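Ticket: Author interview page loses answers after number 6
Product: Jindel author site builder
Site: Skitomthorpe, a memoir
Status: Waiting on support

Hello, and thank you for picking this up so quickly. I'm the author, and I look after the site for my memoir by myself, so please forgive me if I use the wrong word for something. The book is called Skitomthorpe, after the town where I grew up, and it came out in December with Yao Press. They kindly sent me a long written interview, 16 questions in all, and I pasted the whole thing into an Interview page one evening with a cup of tea and a great deal of optimism.

In the editor everything looks lovely. On the live page, the first six answers show up fine, and then all the questions from 7 to 16 run together in one block with no answers under them. It's a shame, as number 7 is the one where I talk about my father and why I waited 33 years to write about him, and that's the part readers write to me about!

What I've tried so far:
Cleared my browser history and signed back in. No change.
Looked at the page on my phone and on my sister's laptop. Same thing on both.
Deleted the page and pasted it all in again. Now the answers stop after number 6 again, but my italics are gone too.
Switched from the Dedov theme to the plain one. Same result, and I've switched back.

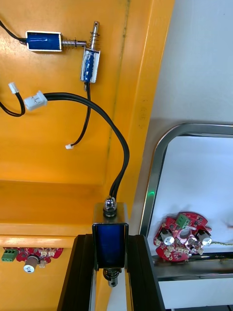 The memoir has a chapter on my father's workbench, chapter 14, and the interview asks about it in question 9, so I'd dearly like that answer back. It's a long one, with a good deal in it about how he talked to me while he worked. I put the picture with the blue coils and the little springs between questions 8 and 9, and I did wonder if it was causing the trouble, but I took it out for an hour and the answers still stopped in the same spot, so it's back in.

Update, 4:15 p.m.: I followed your suggestion and pasted the text into a plain notepad first, then into the page. Good news, sort of. Answers 7 and 8 have come back (hooray), but 9 onward is still missing. My answer to 9 begins with a line quoted from the book, in curly quotation marks. Could that be it? I'm happy to retype it by hand if you think so, only I'd rather not do all of them if there's an easier way.

Please leave the page live while you look. A reading group has the link for tonight, and six answers and a bit are better than none.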